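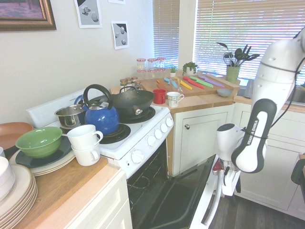
Mangubat oven-door set, README

Last edit 2022-07-20, Waqas Qureshi. Rough, will clean up in August when the second kitchen is in.

What it is

Teleop demos for one task family: oven door, on a Franka arm in the Skunov test kitchen. 261 episodes, 130 of them open-door, rest are close-door. Used to train and check the Wekby policy. Not a benchmark, please don't cite it as one.

Layout

One folder per episode. Inside:

meta.json - task string, operator, success flag
state.npz - joints, gripper width, ee pose
cams/ - two fixed views plus wrist, one mp4 each
notes.txt - only if the operator typed something

Success flag is set by hand at end of episode. Erlinda Dalisay went over all of them once, Efren Policarpio did the disagreements.

Loading

Use the Sketbridge loader, anything older than the June branch reads gripper width in the wrong units. Call open_set(path, split="train"). Val split is fixed, list is in splits/val.txt, don't reshuffle it.

Images come back as uint8, RGB. State is float32. If you get BGR you are on the old decoder, delete the cache and rerun.

Fixed views

Left and right, extrinsics in calib/. Redone once, after episode 130, so there are two files. Loader picks the right one by episode number. If you copy episodes to a new folder and renumber them you will get the wrong calib and no warning. Sorry. 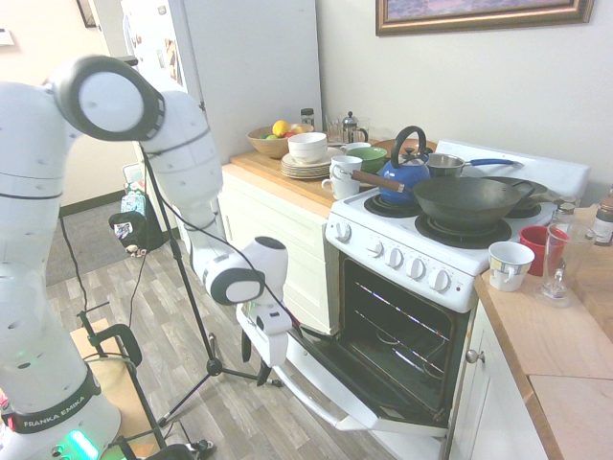

Can I train on the fixed views alone?

You can, set wrist=False in the config and the loader skips the third stream. Cherry Mae Fajardo has a baseline that way, config is in configs/fixed_only.yaml. Door opening was fine, closing got worse.

Wrist view

Same clock as state, resampled to 12 Hz. Close to a surface there is no texture to work with, only smooth light gray and off-white, and the feature tracker drops to zero matches. Don't run wrist-only pose estimation through those stretches. Sketbridge writes a low_texture mask per frame, use that. Do not drop the frames themselfs, the policy needs the time steps.

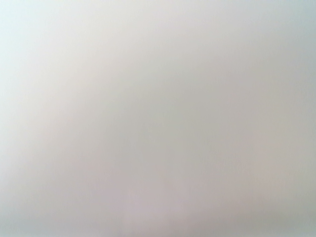
Known problems

- A few episodes have an empty task string. Loader fills in "unknown".
- Episodes longer than 2000 steps are truncated at load, change max_len if you care.
- Depth isnt included. Don't ask Enda Nic Giolla for it, it was never recorded.
- Gripper width drifts a bit in long sessions, we zero it per episode.

Changes go through a pull request, tag Waqas or Efren. New episodes need meta.json filled in before upload or the checker rejects the whole folder.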